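To: limholm-allotments list
Subject: Re: [limholm-allotments] Water butts and the new standpipe rota
Date: 10 Jan 2025

Two things before I get to the rota. The key for the lower gate is back on its hook, and the list archive is working again after the move to the new server.

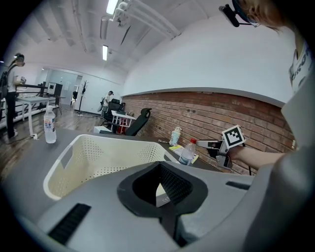

Cistlow plots wrote:

> I don't see why we need a rota at all. The standpipe at our end has
> never had a queue before nine in the morning, and most of us are
> gone by then. If the pressure is the trouble, fix the pressure.
> Telling people they can only fill up on set mornings will mean
> butts standing half empty in a dry spell, and it will be the people
> who work shifts who lose out.
>
> Also, has anyone asked Carnen what they would charge to put in a
> second pipe? I seem to remember it was looked into before the
> hedge came out, but I can't find anything in the old messages.

Taking these in order.

The pressure can't be fixed from our side. The supply comes in under the lane at the Limholm end and drops off along the run, so by the time it gets to the Cistlow plots there is very little left if two other taps are open. I tried it myself in the autumn. With everything else shut, a watering can filled at a decent rate at the far standpipe. With the top tap and the one by the sheds both running, I gave up and walked back. It is a narrow old pipe and it has a long way to go.

Yes, Carnen were asked about a second pipe. They came out, walked the line and quoted 3000 pounds for the trench and the pipe, without the tap or the making good of the path. We didn't go ahead. The rents don't cover anything like that and several people said at the time that they would sooner put up with a slow tap than pay more each year. If there is a different mood now I am happy to ask for a fresh quote, but I would expect it to be higher.

On shift workers, fair point. The draft had mornings only. I have changed it so that each group gets a morning and an evening, and you can use either. Outside your slot you can still fill a can. The rota is only for hoses and for filling butts, and I should have put that at the top of the first version.

The groups are as follows. Plots 1 to 17 go first, then the middle rows up to the cross path, then everything from the cross path down to plot 81. The Mahmoud Road strip counts as part of the last group, even though the numbers there run the other way. It starts in May and stops when the water is turned off for winter. If it is a wet summer we can drop it.

The other half of this is catching more of our own. Very few of the sheds have any guttering. A shed roof gives a surprising amount off even a short shower, and a butt that is full at the start of the season takes a lot of strain off the pipe. If you are putting one in, a few notes from having done it badly the first time:

Stand it on something solid and level. Slabs are better than bricks, and bricks are better than a pallet. Mine went over when one side of the pallet rotted.

Get it high enough that a can fits under the tap. Check with your own can before you fill the thing.

Put a lid on it. Apart from leaves and mosquitoes, there are children on the site at weekends.

If you join two together, put the link pipe near the bottom, otherwise the second one only gets what the first can't hold.

Don't use the water on salad leaves you are about to pick. It is fine on the soil.

There is some spare downpipe behind the store, left from when the roof was done. It is brown and the lengths are uneven, but anyone who wants it can have it. Please leave the square-section pieces, as they are wanted for the store itself.

Hoses. Please don't leave one running on the ground while you go and do something else. I turned off two last summer that had been going long enough to make a pond of the path. Take the hose off the tap when you finish, and shut the tap properly. The one by the sheds needs an extra half turn.

I will send the rota out again once the Cistlow end have had a chance to look at it. Replies to the list, please, so that it all ends up in the archive and we can find it next time.

Site secretary
Limholm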